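Fakley Town: a few thoughts after a rotten month

Well, September can get in the bin. Six games, one point, and that came from a penalty so soft that even our own bench looked embarrassed. I've been sending this newsletter out for 162 issues now and I don't think I've ever started one in a worse mood, so apologies to the new subscribers (hello!) who signed up after the cup run and thought we were good.

I was at Tondska Road for the last one, along with 3047 others, and the thing that got me was the quiet. I can cope with booing. Booing means people still think something might change. When their second went in, the man in front of me just poured himself some more tea and went back to his crossword.

The manager says we're close to clicking. I'd love to know what he's seeing, because from the Clestero Stand it's eleven blokes passing it sideways until somebody panics. We've gone 171 minutes without a shot on target at home. Ratanaporn was our best player by miles in the spring and now he's stuck out on the left, tracking back, forty yards from anywhere he can hurt people. Put him behind the striker and leave him alone! 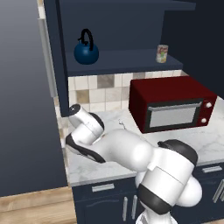

Words by Saulius Eglītis
Filed under: Club news, Moaning

Do I want the manager gone? I keep changing my mind. On Monday-morning form, yes, pack his bags. Then I remember what he did with no money last season, and who we'd probably get instead, and I go a bit wobbly. The name doing the rounds in the pub is a bloke who took his last two clubs down, which doesn't fill me with joy.

What I'd like first is a proper go at three at the back. We've got centre halves coming out of our ears and one fit full back, who is nineteen and looks shattered. It won't be pretty, but I've watched enough pretty football lose 2-0 lately to be going on with.

Away next, kick-off at 3pm, and the coach leaves the ground at 10.30. There are still seats going, funnily enough. If you fancy it, reply to this email and I'll put your name down, and bring something to eat as we're not stopping on the way.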